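Fine-tuning a reach-and-place policy on a full humanoid: the short version

Adom Yakubu, 29 April 2020

Quick writeup of how we got the Varnar policy running on the humanoid. People keep emailing. Assumes you have read the Irkix setup page and can already stream joint states.

What you need

Robot standing and balancing on its own controller. One desk. One apple or similar. A drawer at hand height or a bit lower. 450 demos if you want our numbers, 40 if you just want to see it move.

Step 1. Fix the start pose

Same stance every episode, knees slightly bent, feet staggered. We were sloppy with this in February and lost most of a dataset. Write the pose to file and load it, dont eyeball it.

Step 2. Record the demos

Teleop only. Keep each one short. Move the apple between episodes, near the wall, near the edge, wherever the arm can get to. Drawer stays open for the first batch. Closed-drawer demos go in a seperate folder, the loader will mix them up otherwise.

Step 3. Check the approach before you train

Replay a few episodes at half speed and stop with the hand over the desk. Arm out straight and level, fingers flat, apple just under the hand and slightly past it. If the fingers are already curling at this point, throw the episode out.
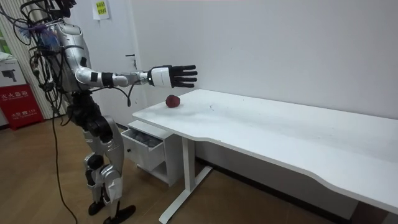 Step 4. Train

Use the Bhardwaj config, change only the action chunk length. Legs are masked, balance controller keeps them. Drop the learning rate by half if the loss goes spiky early.

Step 5. Evaluate

Fresh apple positions, none from the training set. Our result: 78 percent success with the full set. Small set was much worse, mostly missed grasps near the wall. Score a drop as a fail, even if it lands in the drawer.

Known problems

Wrist drifts on long sessions, re-zero every 2 hours. Donthorpe logger eats timestamps if the disk is full. Fix coming, no date yet.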